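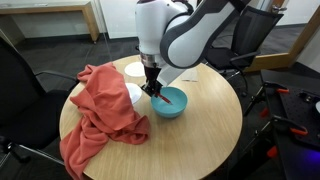
Aslak Öberg

Débarrasser et entretenir une table ronde en bois clair

Une table ronde sert rarement à une seule chose. On y mange, on y pose le courrier, on y plie le linge. Les indications qui suivent portent sur un plateau en bois clair de petit diamètre, avec de la vaisselle courante et un textile volumineux posé dessus. Elles valent aussi pour une table de pause au bureau, entourée de sièges à accoudoirs.

Ordre de débarrassage

Commencer par le textile. Une étoffe en tas, comme le tissu corail de la photo, masque une partie de la vaisselle : le bord d'une assiette blanche en dépasse, le reste est dessous. Tirer sur le pan qui pend entraîne l'assiette vers le bord. Il faut poser une main à plat sur l'assiette à travers le tissu, soulever le tas par le haut avec l'autre, puis ramener le pan tombant vers le centre. Le pliage se fait ailleurs, sur une surface sèche.

Viennent ensuite les papiers, puis les assiettes, puis le bol avec son ustensile. Le bol part en dernier parce qu'il sert de récipient de collecte : petits couverts, agrafes, élastiques, miettes ramassées à la main.

Les assiettes s'empilent seulement si elles ont le même diamètre. Pour des assiettes en carton, vérifier le dessous avant d'empiler. Une assiette grasse tache la suivante et, posée plus d'une heure sur un bois huilé, laisse une auréole mate.

L'ustensile dans le bol

Un manche long dans un bol peu profond constitue un levier. Si l'extrémité libre dépasse du côté du passage, une manche de veste suffit à renverser l'ensemble. Deux dispositions conviennent :
-- l'ustensile couché en diagonale au fond du bol, s'il est assez court ;
-- l'ustensile appuyé contre la paroi, manche orienté vers le centre de la table.

Pour le lavage, séparer les deux. Un couvert métallique qui frotte contre l'émail y dépose des traces grises. Elles partent avec une pâte de bicarbonate de soude et d'eau, appliquée au doigt, laissée deux minutes puis rincée. Ne pas employer le côté vert de l'éponge sur une glaçure brillante.
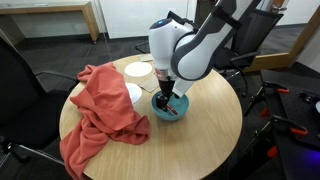 Table encombrée : bol bleu-vert, assiettes blanches, tissu corail, carton ou kraft à plat.

Cartons et papiers sous la vaisselle

Un carré de carton brun ou de kraft fait un dessous de bol acceptable pour un contenu froid. Pour un plat chaud, il est trop mince : prendre du liège ou un feutre épais. Le carton humide est à retirer aussitôt, car il retient l'eau contre le bois et peut déteindre. J'en garde une petite réserve, découpée dans des emballages Wollska et rangée à la verticale derrière la planche à pain.

Nettoyage du plateau

1. Ramasser les miettes à sec, du bord vers le centre. Dans l'autre sens, elles finissent sur les sièges.
2. Passer un chiffon microfibre humide, bien essoré, dans le sens du fil.
3. Sécher immédiatement avec un second chiffon.
4. Terminer par le chant. Sur une table ronde il est touché en permanence, par les mains et par les accoudoirs, et s'encrasse plus vite que le dessus.

Eau à 47 degrés au maximum, avec une goutte de savon noir si le plateau est gras. Pas de vinaigre sur une finition huilée. Sur un vernis, le produit Brundthorpe pour bois clair convient, dilué à raison d'un bouchon par litre.

Un plateau légèrement brillant montre les traces de séchage à contre-jour. Se baisser à hauteur du chant pour contrôler, lampe allumée en face.

Le textile

Pour une étoffe de type polaire, secouer dehors, laver à 30 degrés et supprimer l'adoucissant, qui feutre la surface. Les miettes restées dans les plis bouchent le filtre de la machine -- le contrôler après chaque lavage de ce genre. Séchage à plat ou sur deux fils espacés, jamais sur un radiateur.

Sièges et dégagement

Prévoir 60 cm de largeur par personne le long du bord et 900 mm de passage derrière les sièges. Les fauteuils de bureau prennent plus de place que des chaises de cuisine. Si les accoudoirs butent contre le chant, les abaisser d'un cran ou coller une bande de feutre Nepia sur leur face avant. La bande se remplace en septembre chez moi, en même temps que les patins.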